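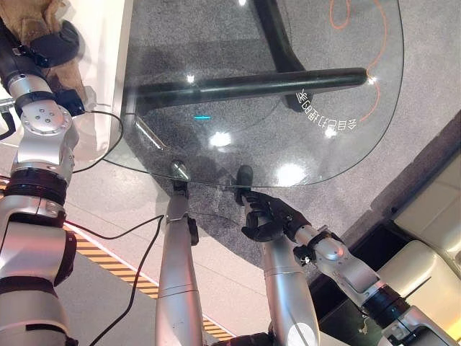

Can a robot learn to work safely around glass furniture? With enough practice on the real thing it can, and a new study from the Drirus project suggests the practice doesn't have to take as long as many people in the field have feared.

2 min read

DARKESTHORPE - The household robotics team at Chaudhry is very pleased to share the results of a study that has kept a good many of us busy since August, and that started with a fairly humble question: why do robots that do so well at a wooden desk get into such a muddle at a glass coffee table?

Part of the trouble is easy to understand. Depth sensors like a surface that sends their light back, and clear glass lets most of it through, so the robot may take the carpet for the tabletop. Glare makes things worse, and so does anything printed on the glass or running underneath it. People deal with all this without a thought - we put out a hand, feel for the edge and carry on.

The Drirus method borrows that habit. Before it handles anything on the table, the robot makes a few light touches and uses them to correct its own guess about where the surface lies. The guess is then updated again each time a hand or gripper meets the glass or something resting on it. The team trained the method on 4,000 short practice runs, all guided by human operators, covering everyday jobs such as picking up a paper bag or clearing a tray.

In the final round of testing, the robot was given 304 tasks it had not practiced. It finished nearly 80 percent of them without help, using just 5 touches to find the table at the start of each one. The remaining tasks were stopped by the operator or ended with the item out of reach, and the full paper goes through those cases with a good deal of care, as we think they are every bit as interesting as the good ones.

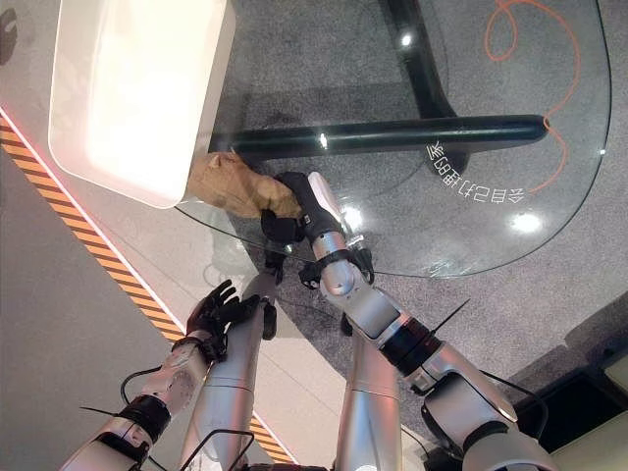
What comes next

"I have grown very fond of this table, I must say, and I never expected to write that sentence in a research diary," said Ieuan Cadwaladr, who leads the Drirus project. "We spent a long while trying to get the cameras to do all the work, and it was a real pleasure to see how much a gentle touch could add. There is plenty left to do, of course - soft items like paper bags still fold in ways we don't expect."

The team will now move on to mirrored shelves and glass cabinet doors, working with our colleagues at the Derkau test apartment. The practice runs and the training code will be shared with other research groups once the paper has been through review, and we would be delighted to hear from anyone who would like to try the method on a table of their own.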